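Ticket 3618: Voden key-press kit, upper keys not sounding on upright piano
Product: Voden fingertip and playback software (trial license)
Status: Open, waiting on vendor
Reported by: Chrysanthi Petridis
Opened: July 2026

Petridis, first entry

We are trying the Voden kit before deciding whether to pay for it. The product page says it will play "any acoustic keyboard after one short setup." I ran the setup twice. In the middle of the piano most notes speak. At the far end, maybe half do, and the rest go down without a sound. The log reports every one of them as a successful press. I don't see how the software can know that, and I'd like it explained.

Arm is a Franka Emika. Piano is a black upright, tuned in December.
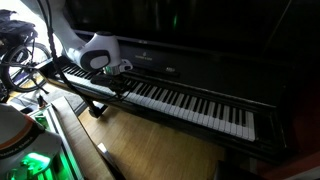 Arm over the keyboard, kit fitted.

Van Dijk, Voden support

Thanks for the report. Silent presses are nearly always a speed setting. Please raise press speed from 36 to 60 in the playback menu and run the scale test again. Also check that the fingertip is snug.

Petridis

Fingertip is snug. At 60 the notes that already worked are louder and the silent ones are still silent, so I have put it back to 36. I also played the same keys by hand and every one sounds, so please don't send me to a piano technician.

"Successful press" seems to mean the arm got to the position it was told to go to — nothing about the key or the string. Can you confirm?

Van Dijk

Confirmed, the log is position only. Sound checking is in the Skerus add-on, sold separately. Could you send a view with the gripper at the end of the keyboard, and say which setup points you used?

Petridis

I used the three points the guide asks for, all on white keys near the middle. The guide doesn't say how far apart they should be. I'm not buying an add-on to find out that a note didn't play. I can hear that it didn't.

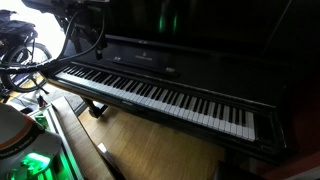
Steps tried so far

1. Setup repeated from a cold start. No change.
2. Press speed 36, then 60. Louder, same silent keys.
3. Press depth up by 3 in the menu. Four of the silent keys came back, two in the middle now thump.
4. Setup redone with points spread out to both ends. Big improvement. Two silent keys left.

Mohammed, second tester

I repeated step 4 from scratch and got the same two keys. My guess is that the software treats the keyboard as perfectly level and this one isn't, but I haven't measured it. A per-key depth offset would settle it. I can't find one in the menu. 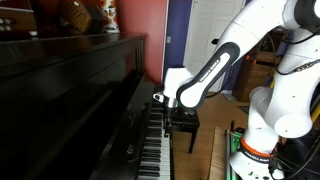
Probe above the keys, bench side.

Van Dijk

Per-key offset is planned but I have no date. I'll pass on the note about point spacing. OK to close as solved by setup?

Petridis

No. Please leave it open. Spreading the points helped, and I'd tell anyone with this kit to do that first, but two keys still don't play and the log still says they do. Trial has 18 days left. Need an answer on the offset before then.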